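2025-05-11

Gripper comparison, wrist camera position B. Carrying on from the October notes, where we stopped because the old finger mounts had play in them.

Swapped the Doltora fingers onto the arm this morning and left the Liew set on the bench. Same controller for both, same firmware, same speed limit. Zeroed the jaw twice. The first zero was off by 2 mm and I only caught it when the tips failed to close square on the gauge block. Redid it with the block held flat and it came out fine.

Settings for the first block of runs: jaw force at 33 percent, 100 cycles, soft item into and out of the white bin. Second block the same but 200 cycles and the bin turned so the long wall faces the arm. Controller is the Rulorance unit. I kept its default ramp for now, even though I don't like how it starts.
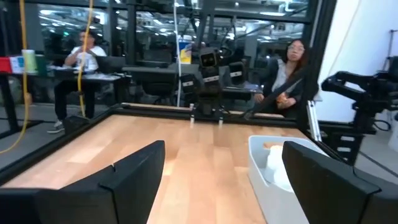

Saltincombe Manipulation Lab, Gripper Bench Group

Main thing I wanted from position B was to have both tips in view with the jaw open, and we get that. The cost is that the fingers take up a lot of the lower part of the picture. They are wide and blunt, and the right one covers part of the soft item when it sits against the bin wall. With the Liew fingers I expect less of this, as they are narrower, but they also flex more, so the tip position in the picture will be less reliable. Need both sets of numbers before arguing about it.

Focus is set for the table, so the fingers come out slightly soft. I can live with that. The tip edges are still easy to find against the light wood. Matte black was the right choice there. Glare on the tabletop is worse than I would like. Bright patches run across the planks, and the segmentation may try to call one of them an object. Tried dropping the exposure one step and lost detail in the dark parts at the far edge, so I put it back.

Glass behind the table is the other problem. It picks up reflections of the room on top of the office behind it. For the depth comparison I'll crop to the inside of the black rim and throw away everything past it. Crop values go in the shared config, please don't keep local copies.

First block ran to the end with no controller faults. Two bad grasps logged, both with the item bunched up near the wall. In both the jaw closed on the bin lip first and the force limit tripped as it should. Second block not started.

To do:
Rerun first block with the Liew fingers, same bin position
Measure the camera bracket again, the drawing is out of date
Ask whether the ramp can be changed per move or only globally
Matte sheet for the table, try one before buying more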